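Filed under: Teaching & Learning, Staffroom

Thread for anyone in an education faculty who has just opened the new practicum placement form and wondered if they've been sent the tax return of a small mining company.

The form is 40 pages. The old one was 2. I have supervised student teachers through the old one for years and the worst thing anyone ever said about it was that the box for "allergies" was too small.

The new one lives on a portal called Florkgate. You log in with your university account, then your other university account, then a code that goes to the phone you had when you were hired.

Section B asks the student teacher to "map their emergent professional identity against the Clusley descriptors." I asked what the Clusley descriptors were. I was sent a link to Section B.

One of my students is placed at Starnell Primary, where the principal wants to know two things: can she start Monday, and does she mind yard duty. Yes and no. That took less time than the Florkgate welcome video.

Meanwhile the mentor teachers, who do this for an honorarium that covers a decent lunch and the parking, now have a compulsory module. It has a quiz. You can fail the quiz. A colleague with a whole career of Year 4s behind her has failed the quiz.
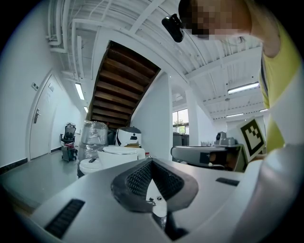 Someone leaning in, and a dark V-shaped opening with black mesh.

Anyway, I rang the help desk. I was number 3 in the queue for most of a morning, and I've come to think of it as more of a title than a position.

The help desk were lovely, to be fair. They told me the portal only saves if you press Save on every page, including the pages with nothing on them. There are several pages with nothing on them.

My ticket number is 704. I mention it in case one of you is 703 and would like to swap notes – or is 705 and would like some hope. I can only help with the first.

The Mavromatis Room is booked for a "feedback and learnings" session on the form. To register for the session you fill in a form. It's on Florkgate.

What I'd like, if anyone with the power to do it is reading: put the start date, the school and the mentor's phone number on page one. Put the descriptors wherever you like after that. I'll colour them in myself.

Update: my student has finished her first week at Starnell. She did yard duty twice and loved it. Her placement is still showing as "pending identity."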